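Edeletti Gait Sensor Program - Clinic Site Safety Checklist
Kelville Outpatient Rehabilitation Clinic 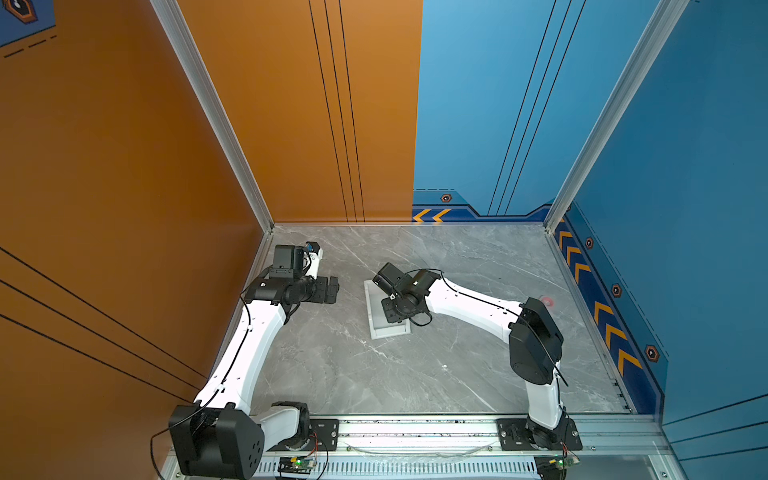 Completed by: Darmawan Mangundap, Site Safety Reviewer
Date of review: December 5, 2018
Previous review: October

Scope. This checklist covers the walking lane, the wearable knee and ankle sensors, the clinic tablets and the handling of patient records. Treatment decisions are outside its scope and remain with the attending clinician. Each item is marked Met, Partly Met or Not Met.

Section 1. Walking Lane

1.1 Lane clear of furniture and cords for its full length. Met.
1.2 Floor tape flat and firmly attached. Partly Met.
Comment: Tape is lifting at the turn-around point. Staff are to replace it before the next patient session.
1.3 Handrail secure on both sides. Met.
1.4 Chair with arms within reach at each end. Not Met.
Comment: One chair only, at the start of the lane. The same finding was recorded in October. A second chair has been requested from the Hadton store.
1.5 Staff member walks beside any patient listed as a fall risk. Met.

Section 2. Wearable Sensors

2.1 Casings free of cracks and sharp edges. Met.
Comment: Two units show light surface wear. No action needed.
2.2 Straps cleaned between patients and the cleaning log signed. Partly Met.
Comment: Log entries are complete for the morning clinic. Four afternoon entries have no initials.
2.3 Skin checked before and after wear. Met.
2.4 Wear time limited to 60 minutes per session. Met.
2.5 Chargers kept away from the sink area. Met.
Comment: Moved after the October review. The new shelf is suitable.

Section 3. Tablets and Records

3.1 Screen lock active on every tablet. Met.
3.2 Consent form on file for each recorded session. Partly Met.
Comment: The register lists 1,372 sessions. Signed forms were located for 1,284. The remaining forms may be held at the Tuhumury office, where paper files were kept before the transfer - the clinic manager is to confirm in writing.
3.3 Patient names removed before data is sent to Edeletti. Met.
3.4 Out-of-date app versions removed. Met.

Section 4. Incidents

4.1 Incident book available at the front desk. Met.
4.2 All falls and near falls reported the same day. Met.
Comment: One near fall recorded since October, at the turn-around point. No injury. See item 1.2.

Follow-up. Items 1.2 and 1.4 must be closed before the lane is used by patients listed as a fall risk. Items 2.2 and 3.2 are to be answered in writing to the Hadton office, quoting file 659.

Signed: D. Mangundap
Copy to: Clinic Manager, Kelville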